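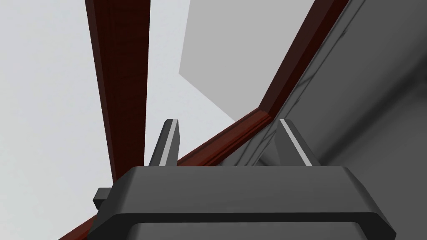 Buy the arm last, they tell every customer at Rirent, and by then half the room has already picked a color. So we asked the small automation shop how a buyer should plan the money instead. Quick call, 30 minutes, two people on their end talking over each other.

Their pitch is simulation first. Model the room, put a two-finger gripper in it, see what it can get near. "You find the bad corner before you've paid for anything," one of them said. A month of simulator seats from Breltix runs them $694. An extra set of fingers is $400. Cheap, next to an arm in the wrong spot.

And the lines people forget? Mounting. Spare fingers. Cables - "always cables." They budget $918 for install on a small job and have gone over it twice, both times on wiring.
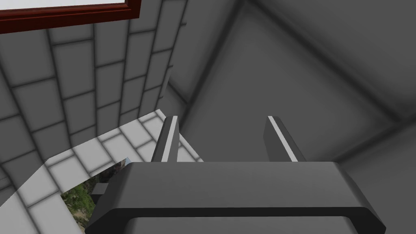

Leasing makes more sense for a first year, the buyer at El Khatib told us by email, and she'd sooner hand the thing back in February than be stuck with it. Rirent don't really disagree. "Lease the arm, own the gripper," was the answer. The gripper is the part you end up changing anyway.

They had looked at Ukar for the next order and are still waiting on a qoute. Would they sign without one? "No. Get the service terms in writing too, ours took longer then the price did."

Then someone needed the meeting room.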